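Mirneo Holiday Parcel Drop - FAQ

Last updated 16 December 2019

Same questions keep coming in so here are the answers. Read this first please, then email.

When is the last day to drop off?

Depends where it's going. Inside the country, the 17th. Abroad is closed already, sorry. We can still take it but it will get there after Crăciun and we won't refund for that.

Where do I bring it?

Rukton counter, side entrance. Not the Odon one, that's pickup only now. The sign at Odon still says both, we know.

How big can a box be?

Longest side 54 inches. Anything over that goes freight and you have to call for a price. Measure the outside of the box, with the tape and any padding on.

How many can I send at once?

Three per person per visit. If you have more, come back the next day or bring somebody with you. Business accounts don't have this limit.

What can't I send?

Perfume, nail polish, lighters, loose batteries, anything in a spray can. Homemade food is ok if it's dry. Cozonac is fine, wrap it well. No soup. No jars of pickles, we had a bad one last year and the whole shelf smelled untill spring.

Do I need to wrap it myself?

Yes. We sell tape and boxes at the counter, no bubble wrap left. Gift wrap goes inside the box, not outside. Outside paper tears and then the label goes with it.

Old labels: peel them off or black them out. Two barcodes on one box and it ends up back at your own address.
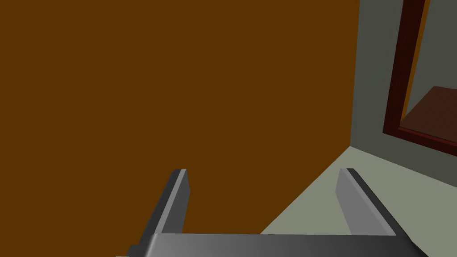 Can I change the address after I drop off?

Same day only, before the truck leaves at 3. Bring the receipt. After that it's out of our hands and you would need to ask the person getting it to redirect.

My tracking hasn't moved. Is it lost?

Probably not. The first scan is slow in December. Give it 3 full days from drop off. Still nothing, send us the number on the receipt (the long one under the barcode) and we'll look.

Is insurance included?

Basic, yes. Glass and china not covered unless you pay the extra. You have to say so at the counter, can't be added later.

Someone else is picking up for me, ok?

Ok, with the pickup slip and their own ID. A photo of your ID on their phone isn't enough.

Do you take cards?

Rukton yes. Odon cash only till the new year.

It arrived damaged, now what?

Keep the box and all the packing. Take pictures of evrything, inside and out, and send them with the receipt to Paula Dobre at the claims desk. She answers in order, so please don't send the same claim twice, it goes to the back of the line.

Are you open on Crăciun?

No. Both counters closed that day and the day after.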